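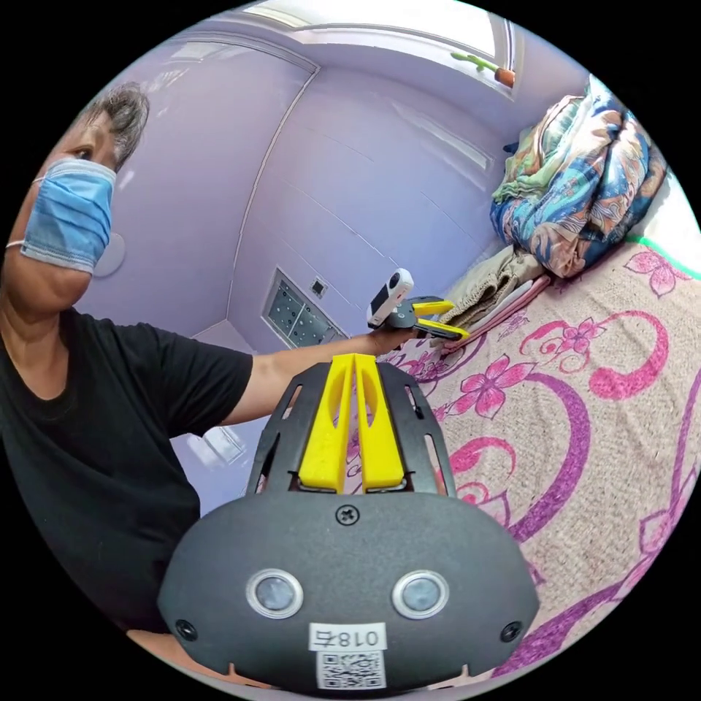 A hand-held gripper held up before a folding run, bedroom site.

Forum: Field Collection / Rules and Practice
Thread: Pre-run check for paired grippers, draft 3

benchleft
Draft 3 of the check for home sites is below. Please read it before the Orndale batch starts.
1. Read the label on each gripper and put it in the matching hand. 右 is right, 左 is left.
2. Raise both, open and close the fingers fully, then lower them.
3. Wipe the two round sensors with a dry cloth.
4. Start recording only when the wearer of the task sheet says go.

tapemeasure9
What is "the wearer of the task sheet"? Do you mean the operator?

benchleft
Yes, operator. Leftover from the Benmoussa version. Fixed in my copy.

kitchen_rig
I don't agree with 2 as a required step. We ran 181 sessions in February without it and had two bad finger closures. It adds time to every run.

quiet_hinge
Two closures you noticed. A finger that stops short on a towel looks fine until someone reviews it. Keep the step.

kitchen_rig
Then make it once per house, with a repeat if a gripper gets dropped.

benchleft
I can live with once per house. Next part is cloth handling, which is where most rejects came from last time.
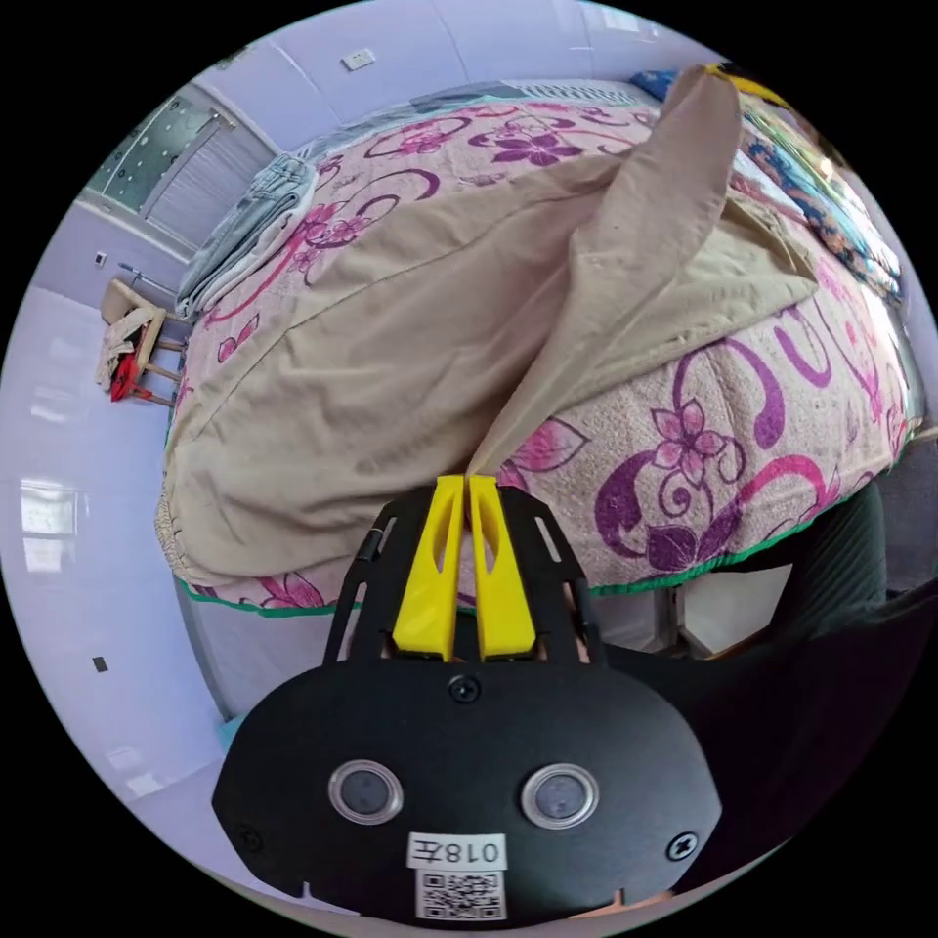 Left gripper (018左) with a fold of beige cloth in the fingertips.

benchleft
5. Take cloth by the tips. A small fold is enough.
6. Close the fingers before you lift.
7. Don't help with a bare hand. If you need to, stop and mark the run.

tapemeasure9
7 is too strict. People straighten a sheet without thinking. Out of 782 runs at Drerel we would have lost 153 under that rule.

quiet_hinge
Marked isn't lost. The reviewer decides.

tapemeasure9
Then write that in the rule. As it stands, operators will read it as a fail and won't mark anything.

benchleft
Fair. New 7: "If a bare hand touches the cloth, finish the run and mark it for review."

kitchen_rig
Better. Does any of this apply to the Hitach units?

benchleft
No, they have their own sheet. Draft 4 goes up tonight with 2 and 7 changed.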